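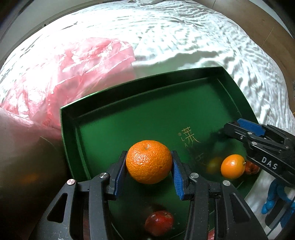

A mulher que morreu no terceiro episódio

Kaj Arnardóttir teve 18 falas em Barndale, foi estrangulada num celeiro antes do primeiro intervalo e vive disso até hoje. Passámos um fim de semana com ela no circuito das convenções de fãs, onde a fama se paga em notas pequenas.

Às nove da manhã de sábado, no corredor de serviço de um hotel de congressos perto do aeroporto, Kaj Arnardóttir está a discutir com uma impressora. A impressora pertence à organização e devia produzir fotografias da actriz com o vestido azul do celeiro, em formato A5, papel brilhante. Está a produzir fotografias de outra pessoa. É uma loura de uniforme espacial, com uma expressão de grande firmeza moral.

"Esta também serve", diz Kaj, examinando a folha. "Já assinei pior."

Convém explicar a quem não viu televisão nesses anos. Barndale era uma série policial passada numa aldeia inglesa com uma taxa de homicídios que, em qualquer país sério, teria obrigado à intervenção do exército. Teve 32 episódios, foi cancelada sem que se soubesse quem era o pai do vigário e passou a década seguinte nas madrugadas dos canais por cabo, entre as televendas e o hino. Depois a Vovus comprou-a, juntamente com um lote de documentários sobre canais de rega, e numa noite de Janeiro o algoritmo decidiu recomendá-la a toda a gente.

A personagem de Kaj chamava-se Ingrid, tinha chegado à aldeia para dar aulas de piano e não chegou a dar nenhuma. Aparece no terceiro episódio, pergunta o caminho para a igreja, aceita um chá, desconfia do chá e morre. Ao todo são onze minutos, contando com o cadáver. O inspector Whitfield, que tinha duas expressões faciais e guardava a segunda para os finais de temporada, fecha-lhe os olhos com dois dedos e diz: "Nem sequer desafinou." A frase está hoje em canecas, em sacos de pano e na nuca de um senhor de Setúbal que fez questão de ma mostrar.

O hotel enche depressa. As convenções deste género têm uma hierarquia que faria corar a corte de Versalhes, e que se lê na largura das mesas. Os protagonistas têm mesa dupla, toalha até ao chão e um assistente que trata da fila. Os secundários recorrentes têm mesa simples. Os mortos, como a organização lhes chama com toda a naturalidade, partilham. Kaj divide a sua com um afogado do episódio sete e com uma senhora que fez de testemunha ocular, foi muito convincente e trouxe compotas para vender.

A tabela está afixada num acrílico. Uma assinatura é um preço, uma fotografia em conjunto é outro, e há um terceiro para o chamado "momento Ingrid", em que o fã oferece uma chávena vazia à actriz e ela olha para dentro com suspeita. Quando o perguntei, Kaj respondeu que o momento Ingrid lhe paga a renda de Inverno e que a ideia foi da agente.

A agente chama-se Abimbola Bashir, trabalha na Clasell e recebeu-me ao balcão do bar do hotel, de costas para o bar. A Clasell ocupa-se em exclusivo de actores cujas carreiras, na linguagem da casa, "amadureceram". O catálogo inclui três vilões de telenovela, um mordomo, a voz de um texugo e o homem que nos anos noventa anunciava um detergente de joelhos. Bashir conhece a cotação de todos ao cêntimo.

"O erro dos actores é acharem que as pessoas vêm pelo talento", explica-me. "As pessoas vêm porque estavam doentes no sofá em 2009 e a Kaj estava lá. É uma relação com a gripe, no fundo."

Perguntei-lhe se dizia isto à cliente. Disse que estava no contrato.

Foi também Bashir quem mandou fazer a contabilidade dos autógrafos, por suspeitar, com razão, que uma convenção do norte andava a pagar menos do que devia. No último ano civil, Kaj assinou 3952 vezes o próprio nome. Outras tantas, ou perto disso, assinou "Ingrid", que o público prefere e que se faz mais depressa. O acento do apelido caiu algures na segunda época de feiras e não voltou.

A meio da manhã a fila da Kaj é maior do que a do chefe de polícia, facto que o chefe de polícia comenta em voz alta com quem passa. Fico ao lado da mesa a tomar notas e percebo que quase ninguém pergunta pela série. Uma rapariga quer saber se o piano era verdadeiro (era, mas sem cordas). Um casal discute diante dela se o vestido seria azul ou verde, e pede-lhe que arbitre, coisa que ela faz com a diplomacia de quem já arbitrou o mesmo litígio em vários países. Um homem muito alto conta-lhe o divórcio inteiro. Kaj ouve, pousa a caneta, ouve mais um bocado e no fim não lhe cobra.
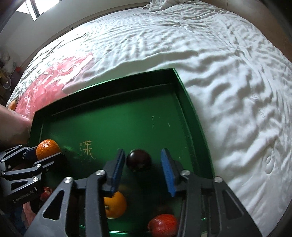
"Isso não conta à Abimbola", pede-me.

Antes de Barndale houve uma carreira, e houve outra depois, embora as páginas de biografias que se multiplicam na internet não se tenham dado ao trabalho de descobrir nenhuma das duas. Kaj lê-as em voz alta ao almoço, no telemóvel, com gosto evidente. Numa é casada com o inspector Whitfield, que é uma personagem. Noutra mede um metro e noventa. Uma terceira atribui-lhe uma fortuna pessoal com tantos zeros que ela a mandou ao banco quando pediu crédito para um carro em segunda mão. O banco não achou graça e aprovou o crédito.

A verdade cabe em menos linhas. Estudou teatro, fez muito Ibsen em salas mal aquecidas, dobrou desenhos animados e passou quatro anos a dar aulas de dicção a executivos de seguros. Foi contratada para Barndale porque a actriz prevista partiu um pulso na véspera e porque o vestido lhe servia. As filmagens da morte levaram uma tarde. Lembra-se da palha, que lhe dava alergia, e de um catering generoso em ovos.

"Fiz uma Hedda Gabler de que tenho muito orgulho", diz, arrumando os talheres. "Vieram 200 pessoas, somando as noites todas. E houve uma que me reconheceu do celeiro."

Não o diz com amargura, ou então tem amargura de tão boa qualidade que não se nota. Conta que durante muito tempo recusou as convenções, por achar que eram o sítio onde os actores iam ser empalhados. Aceitou a primeira por causa de uma caldeira avariada. Na segunda já levava almofada para a cadeira. Agora tem um sistema: água sem gás, duas canetas de feltro por hora, casaco de malha por causa do ar condicionado e nada de jantares com o chefe de polícia, que fala do cancelamento como outros falam da guerra.

À tarde há o painel. Chama-se "Os Mortos Falam" e decorre numa sala com alcatifa de casino. O moderador, um rapaz de colete, pergunta às vítimas o que fariam hoje de diferente. O afogado diz que teria aprendido a nadar. A plateia aplaude muito. Kaj diz que teria pedido café, e há uma pessoa na terceira fila que se comove a sério.

Discute-se depois o grande assunto do momento, a possibilidade de a Vovus encomendar uma nova temporada. O boato dura há dois anos e alimenta-se de quase nada: um produtor visto num restaurante, uma conta que passou a seguir outra. Os fãs têm teorias. A mais popular sustenta que Ingrid não morreu, uma vez que o inspector lhe fecha os olhos mas nunca lhe toma o pulso. Circula um texto de quarenta páginas sobre isto, com notas de rodapé e um capítulo inteiro dedicado ao chá. Kaj leu-o todo. Achou o capítulo do chá um pouco repetitivo.

Pergunto-lhe, já a caminho do parque de estacionamento, se aceitaria voltar. Leva a mala de rodas, a almofada debaixo do braço e um frasco de compota de ameixa que a testemunha ocular lhe impingiu a preço de colega.

"Depende", responde. "Tinha falas?"

Na sexta-feira seguinte telefono para a Clasell a confirmar umas datas e é Abimbola Bashir quem atende. Não comenta boatos, diz, e a seguir comenta-os durante vinte minutos. Houve um contacto. Pode ter sido da Vovus e pode ter sido de um senhor que se fazia passar pela Vovus, coisa que já aconteceu duas vezes com o mordomo. Entretanto a agenda da cliente está fechada até à Primavera, com quatro feiras, um cruzeiro temático e a inauguração de uma loja de pianos, onde lhe pediram que não tocasse.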